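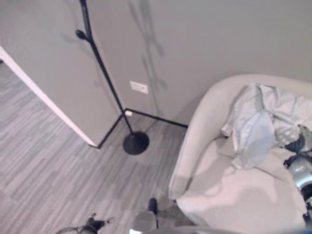

Print | E-mail this page

Reading Corners at Milton: What We Learned in One Term
By Aishwarya Gowda

When our class picked a topic in June, I wanted to know where people my age really like to read, and whether the place changes how long they stick with a book. My adviser, Malathi Naidu, was kind enough to let me run with it, even after I changed the question on her twice.

I gave out a short survey and got 63 answers back, which made me very happy (my mother had bet on a dozen!). A soft chair came first, then bed, then the bus. Hardly anyone chose a desk — not even the students who told me they study at one every night.

I also asked 3 classmates to keep reading diaries. They read longest in the evening with their phones in another room, and I have started doing the same.

Shares: 3 | Comments: 0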